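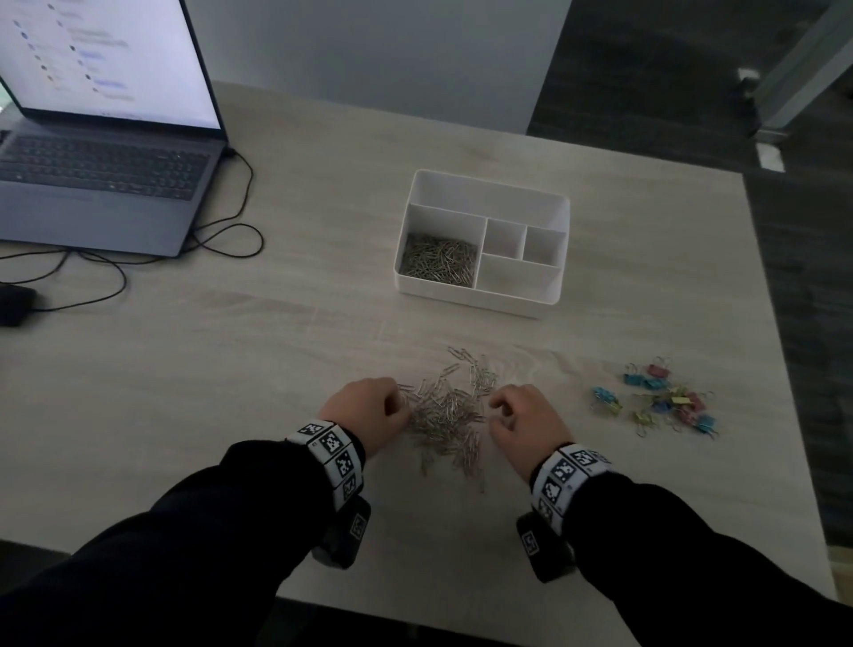
Chapter 6
Comparing End Effectors on Small Loose Parts

6.1 Why compare on a fixed task

A gripper data sheet lists stroke, closing force, payload and mass. These numbers are measured on the gripper alone, usually against a flat block. They say little about how the same gripper behaves when the object is thin, has no flat faces, and lies tangled with others of its kind. For this reason a purchasing or design decision should be based on a task trial in addition to the data sheet.

A task trial has four fixed elements: the objects, the start state, the goal state and the stopping rule. It has one variable element, which is the device under test. If the arm, the controller or the camera changes along with the gripper, the trial compares systems and the result must be reported that way. A large share of the disagreements between test reports comes from this point alone. Two laboratories report different results for one gripper, and a close reading shows two arms with different wrist compliance.

This chapter deals with trials of end effectors on parts that a person can pick up between two fingertips. Chapter 5 covered boxes and bottles, and the reader should be familiar with the definitions of grasp, regrasp and drop given there. Chapter 7 extends the method to cameras.

By the end of the chapter the reader should be able to:

— write a task sheet that a second laboratory can follow without asking questions
— record a human baseline and convert it to the same units as the machine trials
— score partial success on parts that tangle
— decide when two grippers differ by more than the spread of the trial

6.2 Terms used in this chapter

Baseline. A set of trials of the task performed by a person with bare hands, at the same bench, with the same objects.

Pick. A closing motion that ends with at least one part lifted clear of the surface.

Multiple pick. A pick that lifts more than one part. Whether this counts in favor of the gripper or against it depends on the task and must be stated before the trial begins.

Entrained part. A part lifted by another part and not touched by the gripper.

Cycle. The time from the start of one approach to the start of the next.

Reset. The work of returning the bench to its start state. Reset time is recorded but is not part of the score.

6.3 The human baseline

A baseline serves two purposes. It sets an upper reference for speed, and it shows which motions the task calls for. The second purpose is the more useful of the two. A person rarely picks small parts one at a time in the way a simple program does. The fingers rake, spread and pinch in one movement, and the other hand often works at the same time. An engineer who has watched only the machine will tend to credit the gripper with faults that belong to the motion plan.

The baseline must therefore record the position of the hands, along with the total time. Optical motion capture with reflective balls is accurate but tends to fail close to a bench, where the fingers and the objects hide the balls. Printed square markers, read by an ordinary camera, are less accurate and simpler to set up. The choice depends on the distance between camera and bench and on how far the wrists are expected to turn. 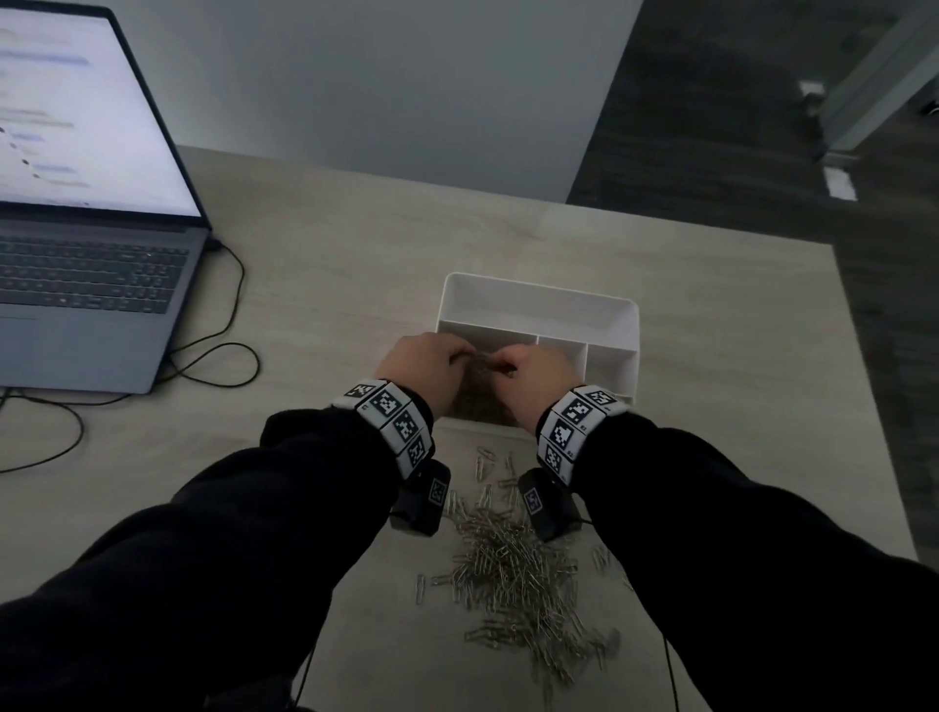 Marker placement decides how much of a baseline recording can be used. A single flat marker on the back of the hand is lost as soon as the forearm rolls. A band of markers around the whole wrist is more tolerant, for when one square turns away the next can turn toward the camera. With both hands inside a shallow tray, as in sorting paper clips into an organizer, several squares of each wristband still face the viewpoint, while the fingertips may be partly hidden by each other and by any parts they hold. It follows that wrist pose and finger state should be treated as separate measurements with separate error estimates. Wrist pose can often be taken straight from the markers. Finger state may have to be labeled by hand or inferred from the motion of the parts.

Sleeves should be close fitting and plain. A loose cuff can cover the edge of a band and produce a short gap in the record just at the moment of the grasp. Any device worn at the wrist must be weighed and the weight reported, as added mass slows quick motions. Cables should be given enough slack to reach the far side of the work area.

6.4 Choosing the objects

The objects used in this chapter are common office supplies. They are cheap, they can be bought almost anywhere, and they vary little within a box. Two classes are used.

Class A: wire paper clips, uncoated. They are thin, lie nearly flat and hook into one another. A parallel gripper with flat pads has difficulty getting beneath a clip lying alone on a smooth surface. In a heap the same clip may be easier to reach and harder to separate.

Class B: small binder clips. The body is thick enough for most pads, but the wire handles fold in any direction and change the outline that the camera must recognize. A handle can also catch a paper clip, which gives an entrained part.

The classes are run separately first and then mixed. The mixed trial is the more demanding of the two, and it separates grippers that score the same on each class alone. The task sheet must state the number of parts of each class, the surface, the receiving container and which compartment takes which class. A multi-compartment desk organizer makes a suitable container. Its low walls limit the approach angle, and the smaller compartments exclude some gripper bodies altogether. Where a gripper cannot enter a compartment, the trial is scored as a failure and the reason is written down. The container is not exchanged for a larger one.

6.5 The worked comparison

The data in Sections 6.6 through 6.9 come from a comparison carried out at the Nikerura laboratory under the direction of Irja Harju. Two grippers were tested: the Clunby, a parallel gripper with rubber pads, and the Ristine, an adaptive gripper with narrow fingertips. Both were mounted on the same arm and driven by the same controller. Each gripper was given 30 trials of the mixed task, with a limit of 60 seconds for each trial. The baseline was recorded under the same limit.

The order of the trials was shuffled. This matters more than it may seem. Pads wear, operators become quicker at the reset, and a heap that has been handled all day is more tangled than one freshly poured. If all trials of one gripper are run first, these effects are added to the difference between the grippers and cannot be removed later.

The start state was prepared by pouring the parts from a cup held at a fixed height. No attempt was made to reproduce the exact arrangement. Exact placement is possible with single parts, but with a heap it takes longer than the trial and gives a false sense of control. The correct treatment is to let the heap vary and to run enough trials for the variation to average out. 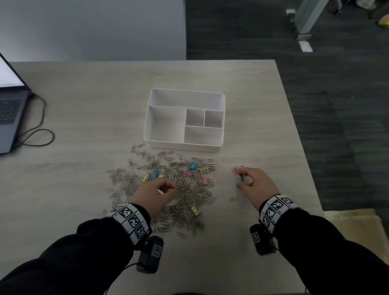 Aldana Alarcón objects to this treatment. In her comments on the first draft of the protocol she wrote that a poured heap "punishes whichever gripper draws the bad pours," and that 30 trials are too few to settle the matter when a single locked knot of clips can use up the whole time limit. She recommends combing the heap apart by hand before every trial and reporting tangled starts as a test of their own. Combing, she adds, is also closer to how parts arrive from a vibrating feeder.

The objection has weight. Combing lowers the spread and so lowers the number of trials needed. It also brings in the judgment of the person doing the combing. Where parts reach the cell from a feeder, the combed start is the better model. Where they are tipped from a box, the poured start is. The task sheet should name one of them, and results from the two should never be pooled.

6.6 Scoring

The simplest score is the number of parts in the correct compartment when time runs out. It is easy to record and easy to explain, and it should always be given. It does not tell the designer where the time was spent. For that purpose each cycle is divided into four phases:

1. Approach: from the release position to first contact with the heap.
2. Closure: from first contact to the end of finger motion.
3. Separation: from the end of finger motion until the held part is free of all parts not meant to be lifted.
4. Transfer: from separation to release above the compartment.

The separation phase does not appear in the schemes used for boxes and bottles, where it is close to zero. With hooked parts it can exceed the other three together. A gripper that closes quickly but lifts long chains will show a short closure and a long separation, and the two effects may cancel in the total score.

Entrained parts are scored at the moment of release. If an entrained part falls into the correct compartment it counts as placed. If it falls in a wrong compartment it counts as misplaced, and one point is taken off. If it drops to the bench outside the heap it is marked as a stray. Strays may be picked later in the same trial. They are worth marking, as a flat part lying alone is a separate test of the fingertips and is scored on its own line of the sheet.

Before going on to Section 6.7, the reader should prepare a blank task sheet with the entries given in 6.4 and the four phases given above. The sheet will be filled in using the first set of Ristine trials.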